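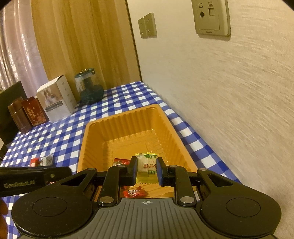 Halsbonbons (润喉糖), dahinter die orange Schale auf der karierten Decke

Kategorie: Chorliste > Proben und Termine

Hallo zusammen,

Apostolos Psarras schrieb am 8. Oktober 2024:
> Können wir die Stimmproben im Dezember zusammenlegen? Der Alt
> ist zu dünn besetzt, und der Saal in Trastholm kostet uns jedes
> Mal 84 Euro. Außerdem: Wer hat noch die alten Noten vom Wijaya?

Zusammenlegen geht von mir aus, aber bitte nur Alt und Sopran. Die Männer brauchen beim Wijaya eigene Zeit, ab Takt 9 sitzt der Tenor noch nicht. Ich würde den Saal deshalb zweimal buchen - einmal für die Frauen, einmal für Tenor und Bass. Das Einsingen übernimmt Suryani.

Die alten Noten liegen bei mir, allerdings ohne die Korrekturen im zweiten Satz. Bitte nicht mehr daraus singen. Zulkifli hat die neue Fassung als PDF und schickt sie auf Anfrage.

Zur Heiserkeit, weil das letztes Mal Thema war: Bonbons gern vor der Probe oder in der Pause, beim Singen bitte nichts im Mund. Wasser hilft mir persönlich mehr. Wer erkältet ist, setzt sich dazu und liest mit, flüstern strengt die Stimme nur zusätzlich an.

Rückmeldung zu den Terminen bitte an mich und nicht über die Liste.

Gruß
Mattes Mühlbauer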